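Workplace Organization, Unit 4
Desk Containers and Small-Item Storage
Instructor: Effie MacKinnon
Notes revised August 28, 2020

Reading before class: the section on surface clearing in the course packet, pages 2 through 15. Bring your desk inventory sheet from Unit 3. If you missed Unit 3, get the blank sheet from Wilmer Huanca and fill it in at home first.

1. Where we are

Last unit we took everything off the desk and wiped it down. Most of you reported the same thing: a large clear surface, and a box full of small items with no place to go. Pens, pencils, scissors, a ruler, loose clips, a letter opener, sticky notes. This unit is about those items. Paper is Unit 5 and cables are Unit 6, so leave both alone for now.

2. Terms

Open container: anything without a lid that sits on the desk. Pen cups, trays, bowls.
Closed container: drawers, boxes, tins with lids.
Footprint: the area of desktop a container covers.
Reach zone: the part of the desk you can touch without leaning. For most people this is a curve from one elbow to the other.
Dead stock: items kept in a container and never used. Dry markers are the usual kind.

These terms will be used on the worksheet, so learn them as written.

3. The pen cup

The upright cup is the oldest desk container still in common use. Long items stand on end, so a cup holds a lot for the space it takes up. You can see what is in it and take something out with one hand.

The common types:

Ceramic or glass. Heavy, hard to tip, easy to wash. Breaks if dropped. A retired coffee mug belongs in this group and works as well as anything sold for the purpose.

Plastic. Light and cheap. Tips over if scissors or a long ruler lean to one side.

Wire mesh. Light, does not break, and you can see something of the contents through the wall. Dust falls through the openings and settles at the bottom. If the cup has a solid base, the dust stays inside and has to be tipped out. If the base is mesh too, fine pencil points poke through and mark the desk.

Wood. Looks good and stays put. Ink stains do not come out.

Leather or fabric over card. Avoid these near drinks.

Shape matters less than people expect. Round cups turn easily, and square ones sit well against a wall or a monitor stand. Divided cups help if you keep more than one kind of item, but the small sections collect lint and are awkward to clean.

4. How much goes in

The working rule for this course is seven items per cup. Wim Groen, who taught this unit before me, used a higher number, and you may see it in older handouts. Use seven. The rule covers long items only. Clips, erasers and coins do not go in a pen cup at all. They sink to the bottom and stay there.

A suggested set for a general desk:

2 black pens
1 colored pen
2 pencils
1 highlighter
1 pair of scissors

Put the scissors in with the blades down. Pens go in with the tip down if they have a cap and either way if they retract. Pencils go in point up if you want to find the sharp one, point down if small children use the desk.

Spare pens go in a drawer or supply cabinet. When a pen runs out, throw it away and then get the spare. Do not put the dead one back in the cup — this is where most dead stock comes from.

5. Placement

Start with a clear desktop and set the pen cup down first, before the keyboard, lamp or phone. Sit in your normal position and reach for it with your writing hand. Move it until your elbow stays bent when your fingers touch the rim. Mark the spot with a small piece of tape and work there for one full day.

Things to check at the end of the day:

Did your sleeve catch it?
Did you have to look for it?
Is it in the way when you open a book or unroll a drawing?
Does it throw a shadow on the page when the lamp is on?

The last one gets missed. A full cup between the lamp and your paper makes a dark patch right where you write. Move it to the far side of the page, or move the lamp.

Left-handed students should reverse any diagram in the packet. The printed ones all assume the right hand.

6. Case: the Gutaston office

This is the case we will use for discussion. Gutaston is a small drafting office on the second floor of the Vukmont building. Eduardo Cardoso managed the supply orders there and kept a written count for a year. At the end of it he had 2998 pens, pencils and markers on his list, counting everything ordered and everything already in the desks. Staff still complained that they could not find a pen.

The stock was in the wrong places. Desks near the supply closet had several cups each, all full. Desks at the other end had none, and people there kept pens in jacket pockets and took them home. Cardoso gave every desk one cup, moved the rest to the closet, and stopped ordering until the closet shelf was down to a single row.

Akash Rastogi has written a short response to this case, which is in the packet. He argues that one cup per desk is too strict for drafting work, where people need several line weights at hand. Read it and decide whether you agree. I think he has a point about the drafting desks, less so about the front office.

7. Cleaning

Empty the cup completely. Tap it upside down over a wastebasket. Wash ceramic, glass and plastic in warm water with dish soap. For mesh, use a dry paintbrush first and then a damp cloth, and dry it well before it goes back on the desk. A wet base leaves a ring. Test every pen on scrap paper before returning it. Do this on the same day you empty the desk drawer and it will not get forgotten.

8. Worksheet for next time

a. Measure the footprint of every open container on your desk and write it on the inventory sheet.
b. List your dead stock.
c. Set up one cup by the rules in sections 4 and 5. Use it for a full day and answer the placement questions.
d. Write one paragraph on the Gutaston case.

Turn in the sheet at the Yule Room before class. Late sheets go in the tray outside my office.
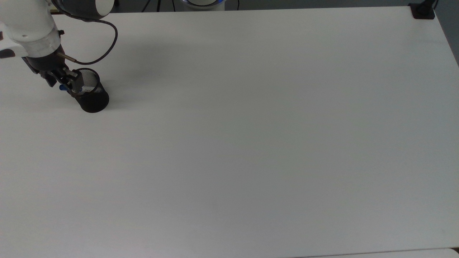 Students who share a desk should hand in one sheet with both names on it, and each write their own paragraph for part d. If the two of you write with different hands, do the placement test twice and record both spots.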